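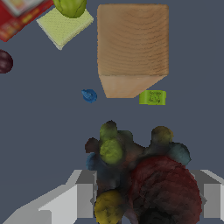 Wrist view render: instance masks merge while holding an object

Posted in: Simulation and Perception

dollop_frame
Tuesday, 9:14
Setup is a simulated tabletop in Prakska, wrist view, parallel gripper. Segmentation is Dollesent with default weights. With the gripper empty, the masks are fine. Once something multicolored is held between the fingers, the held object breaks into several instances, and one of them sometimes absorbs a fingertip. The planner then treats a piece of the payload as an obstacle and refuses to move. Out of 50 resets I get 9 refusals. Lowering the score threshold made it worse.

nmelendez
Are you masking the gripper before segmentation or after?

dollop_frame
After. Finger masks come from forward kinematics and get subtracted from the output.

nmelendez
Do it before. If the network sees the fingers it will try to assign them to something. Flat gray fingers over a flat gray surface give it very little edge to work with.

kettle_hz
Disagree that this is the main problem. Look at the held thing. It is a lot of rounded blobs in red, mustard, green and teal with smeared texture between them. Any model that leans on color will split that. The wooden block has one grain pattern on top and a plain bevel, and I would expect even that to come out as 2 segments on a bad day. Fix the grouping, leave the masking alone.

nmelendez
Grouping doesn't explain the absorbed fingertip.

kettle_hz
No, but the fingertip is not what blocks the planner. The stray payload segments are.

h_cardenas
You can skip the argument if you have grasp state. While the gripper is closed on something, take every segment whose points fall inside the grasp volume, merge them, and attach the result to the tool link. Ardeleanu has a hook for it (attach_on_close). Pad the volume on the side facing away from the palm or you lose whatever sticks out.
– Hermenegildo

dollop_frame
Tried it with padding at 4 cm. Refusals are down to 2 in the same 50. Both are resets where the payload sits low in the view and runs out past the bottom, so the depth there is partial.

nmelendez
Then you are planning with an attached body that is too small. I would not count the other runs as solved until you check clearance against the full mesh. You have ground truth in sim, so use it.

kettle_hz
Agree with that part. Custton can log the attached body next to the true mesh per step.

dollop_frame
Will run that with pre-masking on and off and post both logs.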